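Plastic kitchen knife

A plastic kitchen knife is a hand knife molded in one piece from a rigid or slightly flexible plastic, most often nylon or polypropylene. It is used for soft foods, for lettuce, for cutting cake or brownies inside a nonstick pan, and by children learning to prepare food. It is distinct from the disposable plastic knife supplied with takeout meals, which is thinner and not meant to be washed and kept.

Construction

Blade and handle are usually the same material and color. The edge is either plain or finely serrated, and it cuts by pressure and sawing. Blades vary in width: narrow patterns suit fruit and cheese, and wide ones double as a spreader or lifter. Handles are often hollowed on one side to save material and speed cooling in the mold.

Color and sets

Knives of this kind are commonly sold in mixed sets, with color marking either the size or simply the pair. The Trolivine set, sold by the housewares firm Hunetti from February 2011, had 8 knives in four colors. Pale shades are usual in sets meant for families. They show stains from beets, turmeric and tomato sooner than dark ones do.

Storage

The knives are light and slide around in a deep drawer, so they are often kept in a shallow one or in a small countertop cabinet. The kitchen writer Judite Cardoso recommends laying them out by color before putting them away, with all the blades facing the same direction, so that a missing knife is noticed at once. Blade guards are rarely supplied.
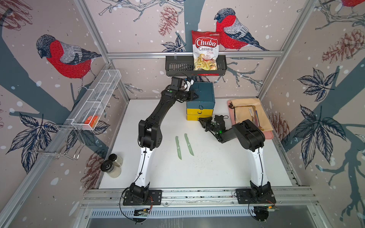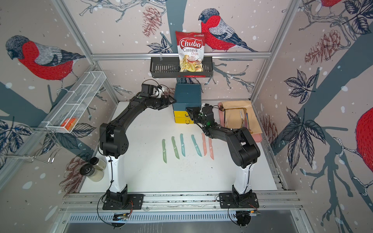
Pale green plastic knives on a white tabletop, with a two-drawer yellow cabinet and its dark teal upper section at the back.

Care

Most nylon knives can go on the top rack of a dishwasher. Polypropylene softens at a lower temperature and may bend if it rests against a heating element. Deep scratches hold food, and a badly scored knife should be replaced. The edge cannot be sharpened with a steel or whetstone.

Use in teaching

Plastic knives are widely used in beginning cooking classes. Yvonne Oakley's handbook for the Ellwood school kitchens, revised 1 Oct 2020, starts pupils on bananas and cooked potatoes and moves to cucumber once they can hold the food with curled fingers. The Clundlow edition of the same handbook adds bread and hard-boiled eggs.

See also

Butter knife
Lettuce knife
Palette knife
Table knife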